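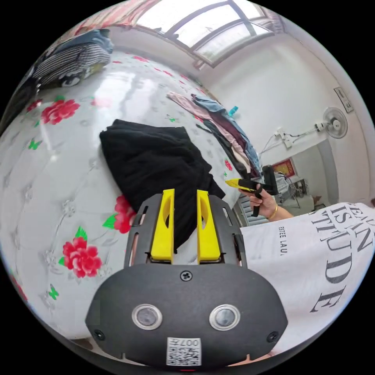
Folding on the bed, glossy sheet, May

Notebook » Florkimgate » Clothes storage » Folding

Afternoon session, started 14:10. Purpose: settle how the dark clothes get folded for the Umel drawer before the rest of the wardrobe is done the same way. The table is still taken up with the drawer runners, so all folding is on the bed for now.

Surface

The bed has the white floral sheet on it, the one with the red roses and the small green butterflies. Good background for dark fabric. The edge of the black garment is easy to follow against it and any sleeve or hem out of line shows at once. It is less good for glare. With the curtain open there is a bright band of light across the sheet, and anything pale laid there is hard to judge. Dark items are not affected.

The finish is slippery. A garment pulled by one corner tends to travel whole instead of opening out. Cotton sheet did not do this last time. Working method: flat palm on the middle of the item, pull with the other hand, then move the palm. Slower but the shape holds.

The mattress gives under a hand. Pressing a crease in hard makes a dip and the layers slide towards it. Light pressure only. Final pressing should be on a board.

Black garment

Soft, textured fabric. It takes a fold without complaint but does not keep a sharp edge. Laid flat, the loose edges drape to one side and have to be brought back in before the next fold.

Sequence tried:

1. Lay face down, smooth from the middle outwards.
2. Sides in to the width of the Sarkberg folding board.
3. Bottom edge up to a third, then over again.
4. Turn over, square the corners, leave alone for a minute.
5. Lift on two flat hands. Do not pinch the top layer.

Step 3 is where it goes wrong. If the bottom edge is brought up in a straight line by eye, one side ends up longer and shows as a tongue under the finished fold. Marked the thirds with two clothes pegs laid on the sheet beside it and that cured most of it. The pegs wander on this finish, so check them before each fold.

Repeated without the board, same thirds. Packet came out wider and would not stand upright. Board stays in the method.

Time from flat to finished, with board: 90 seconds. This is too long for everyday use. Most of it goes on smoothing. I expect it to come down with practice, and further on a surface that grips.

Lint

Black picks up everything. Used the Fitzsimmons roller before folding, one pass each way. Rolling after folding is a waste of time, the inside faces are already shut and the roller drags the top layer out of square. Add to the method as step 0.

The pile

Clothes waiting at the corner of the bed, including the black-and-white striped item with the blue-grey piece on top. Stripes will be useful: they show skew directly and save using the pegs. I would like the striped one folded next for that reason, before anything plain.

Weighed the waiting pile in a pillowcase, case tared off: 1,049 g. Noted for the drawer loading. The runner sheet gives the limit per drawer and we are nowhere near it with clothing of this kind. The drawer will be full by volume long before weight matters.

Drawer fit

Internal height of the Umel drawer allows packets to stand on edge if they are folded to a third and then a third again. Folded in half and half again they are too tall and the drawer above catches. Tried it with a spare packet to be sure – it catches at the back first, where it can't be seen from the front.

Packets need a gap to come out cleanly. Leaving 5 mm between them looks wasteful but without it the neighbours come up too. Soft fabric closes the gap on its own after a while. A divider every 4 packets would probably hold it. Card will do for the trial.

Vaughn Delacroix looked at the drawer and prefers rolling for anything soft. Objection noted. Rolled items fit the height but the black one opened again when let go, and it would need a band. Happy to run the two side by side in the lower drawer if he cuts the dividers.

To do

– Striped item next, board and no pegs.
– Swap the sheet for something with more grip, or put a towel down under the work.
– Curtain half closed when folding anything pale.
– Card dividers, height to match the packets, not the drawer.
– Clear the runners off the table.
– Ask Vaughn whether the lower drawer was refitted after the runner was changed. It still rubs on the left.

Stopped 15:40. Board is back behind the door, roller in the top drawer. Needs a new refill before the next dark load.

3 comments · 0 shares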